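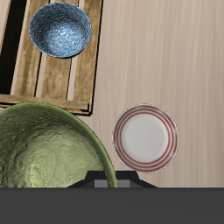
A blue speckled bowl on a wooden crate, with a green bowl and a striped plate.

Wartime trawler diary to be published in June

April 2019

The diary of a wireless operator who served on an armed trawler in the North Atlantic is to be published in full for the first time this summer.

The author, a Clinelow man who signed himself only as "Sparks", joined the trawler Cropper in the autumn of 1940 and stayed with her until she was paid off at the end of the war. He wrote in pencil in school exercise books, which he kept in an oilskin bag under his bunk. Keeping a diary at sea was against orders, and he left out the names of ports and the numbers of convoys, usually putting a dash in their place.

The books passed to his niece in the 1970s and stayed in her family until two years ago, when they were lent to the historian Guðlaug Bundgaard. She has spent the time since then transcribing them and checking the entries against weather records and the logs of other ships.

"He had no idea where he was half the time, and he says so," Bundgaard said. "What he did know was what came over the headphones, what the sea was doing and what there was to eat. He wrote those things down nearly every day, and he was very rarely wrong about the weather."

The Cropper was built for the fishing grounds and taken over by the Navy within weeks of the outbreak of war. She carried an elderly four-inch gun on the foredeck and a small number of depth charges aft. Her crew had 38 men, several of whom had fished in her before the war and did not care for naval discipline. The diary records one of them refusing to salute an officer on the quay at Reykjavik because he had a bucket in each hand and did not intend to put either of them down.

Much of the writing is about cold and lack of sleep. During one passage in early 1942 the crew chipped ice from the rigging in shifts for three nights, and the operator had to go on deck himself to free the aerial. Two days later the Cropper picked up seven survivors from a merchant ship. One of them, a ship's boy, was put in the operator's bunk, and the entries for that week were written on the floor of the wireless room.

Bundgaard has tried to find out what became of the boy. He is mentioned again in a letter of 1946, tucked into the back of the last book, which says he had gone back to sea. She has found no record of him after that.

The published edition runs to 402 pages and includes the whole text, with notes, two maps and a glossary of signalling terms. Spelling has been left as it was. A few passages about members of the crew that were cut at the family's request when extracts appeared in a local magazine in 1983 have been put back, with the agreement of the present owners.

It is being brought out by Truvier, which has a short list of naval and merchant shipping titles. The first printing will be 800 copies in hardback, and a paperback is planned if these sell. Part of the cost was met by the Pralis Fund, which makes small grants for work on private papers from the two world wars.

The original exercise books will go on loan to the library in Clinelow after publication. One will be on show in the reading room and the others can be seen by appointment. Scans of all the pages are to be put on the library's computers for people who want to compare them with the printed text.

Bundgaard will speak about the diary at the library on the evening the book comes out. Entry is free but places should be booked at the front desk. She would also like to hear from relatives of anyone who served in the Cropper, particularly those with photographs of the ship after her second refit, and letters can be left for her at the same desk.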